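**Wurnix pitching machine, two-wheel model: review after one indoor season**

Posted 13 Jan 2020

The Wurnix is a two-wheel pitching machine for baseball clubs that train indoors over the winter. I coach the juniors at Cernlow, where we have a single cage along one wall of a sports hall, and we have put 2,000 balls through the machine. All notes below refer to the mains version with the short tripod.

**Setting up**

The head and the tripod come in separate boxes. Each leg is held by a pin and a wing nut, and the head drops on to a centre post and locks with a lever. One adult can carry the legs. The head needs two people, mainly on account of the awkward grip. There are no wheels in the box. A transport kit is sold separately and I would order it at the same time, as fitting it later means taking the lower bracket off again.

The feet are hard rubber. On a sprung floor they creep backwards at higher speeds, and after a full basket the machine was pointing slightly to the left of where it started. We now stand it on an old mat and check the aim between hitters.

**Speed and accuracy**

Each wheel has its own dial, marked 1 to 10 with no units. The manual gives a conversion table, but the table assumes leather balls. With dimpled machine balls the pitch comes out faster than stated on the lower half of the dial and close to the stated figure on the upper half. Write your own table and tape it to the housing.

With both dials at 4, straight pitches group well. Most land within the width of the plate, with the misses going high. Balls with worn dimples are the main cause of wild pitches. Sort them before you blame the machine.

Breaking balls are made by running one wheel faster than the other and tilting the head. The tilt scale is stamped into the metal and easy to read, and the curve is believable. Changing from a fastball to a curve and back takes too long for mixed rounds, as the slower wheel has to come up to speed again. Margus Rebane, who runs our senior hitting sessions, uses it for one pitch type per round and throws the mixed rounds himself.

**Noise**

Loud. In a hall with hard walls the hum makes it difficult to give instructions from behind the hitter. The older Ulero single-wheel unit is quieter, though it has no curve setting.

**Feeding**

Hand feed is safe enough if the feeder shows the ball first and keeps fingers flat on the chute. The optional Lui feeder holds a basket of balls and releases them on a timer. It jammed on wet balls in March, when we tried it outdoors, and has behaved since. The interval cannot be set long enough for beginners, who need time to get back into their stance.

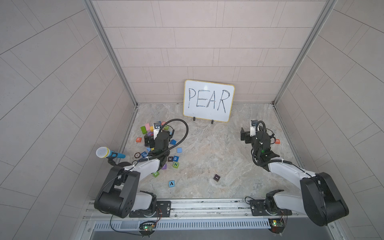 *Whiteboard reading "PEAR", with two rail-mounted arms.*

**Upkeep**

Wheel surfaces glaze over with use. The manual says to clean them every 700 pitches with a damp cloth, and I would keep to that. The drive motors are sealed. The power lead is too short for most halls, so budget for a heavy-duty extension and unwind it fully before use.

**Cost**

The transport kit and the Lui feeder together added 186 euros to our order. The kit is worth having. The feeder is worth having only if you regularly train alone.

**Rating: 4 out of 5**

One point off for the feet and the dial markings. Clubs with mostly under-tens should look at the Ulero first. For cadets and upwards the Wurnix is the better buy, provided the hall can put up with the noise.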